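3.2 Table surfaces and the placing of shared tableware

The second part of the study dealt with tables. In the first part (Section 3.1) we looked at how households store cups and plates between meals, and found that many keep at least part of the set out in the open. Open storage on a dining table takes up space that is also needed for eating, writing and sorting mail. We wanted to know which areas of the table people give up to tableware and which they keep free.

The households were recruited in Brevthorpe and Ellel between December and February 2023. In all, 91 households returned the questionnaire, and 7 of these agreed to a home visit. Visits were made by the second author and by Ada Marras, who also coded the table plans. Each tabletop was divided on paper into an inner zone and an outer zone. An item was coded as belonging to the zone in which most of its base rested.

Tables with a pale finish raised a practical problem for coding. Under a window or a ceiling lamp, the wood gives back enough light that the grain fades in places, and a white cup or saucer loses some of its contrast with the surface. Figure 4 is typical of the light wood tables in the sample.

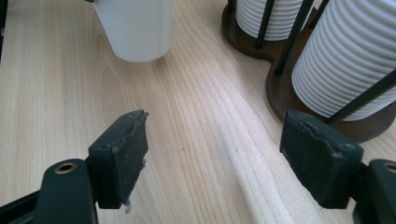
Figure 4. White plastic cup on a light wood tabletop. The grain is paler where the light falls across it.

For this reason the coders worked from the table itself whenever they could and used photographs only to settle disagreements. Disagreements were few and mostly concerned single cups, which have a small base and often stand close to the line between zones. Plates gave less trouble. A stack has a wide footprint and people seldom shift it a little at a time.

Cups and plates were also treated differently by the people who used them. Respondents described a cup as something that is put down wherever the hand happens to be, and picked up again from there. Plates were described as having a place. One respondent in Ellel wrote that her plates "live at the window end" and that guests put them back there without being told. We did not ask about this directly, but similar remarks appear in the free-text answers from both towns.

Where plates were kept on the table, they were held in one of three ways: in a plain pile, in a shallow tray, or on a stand with a raised base. Plain piles were the most common. Stands were less common but stayed in position longer, and their owners reported moving them only to wipe the table. We follow Lombardi in calling such items "anchors", meaning things that other things are arranged around. A stand with a dark finish on a pale table is easy to see, and several respondents gave this as a reason for liking it. A shaped base can also carry two stacks side by side, with upright rods to keep the plates from sliding.
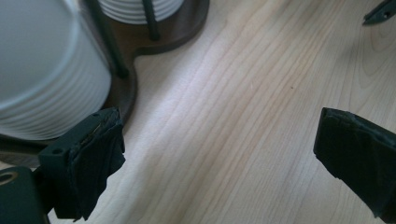
Does a plate stand take up more of the table than a plain pile of the same plates?
The base usually extends past the rims, so a stand takes up more surface than a single pile. Compared with two separate piles the difference is small, as the stacks stand close together and the gap between them is not left as dead space.

The coded plans show that anchors were nearly always in the outer zone. The inner zone was kept bare between meals in most homes, even where the table was not used for anything else during the day. When asked, people gave cleaning as the main reason, followed by wanting room to put down shopping. The Dradberg inventory, which we used as a checklist, has no entry for space kept free on purpose, and we added one for the analysis in Section 4.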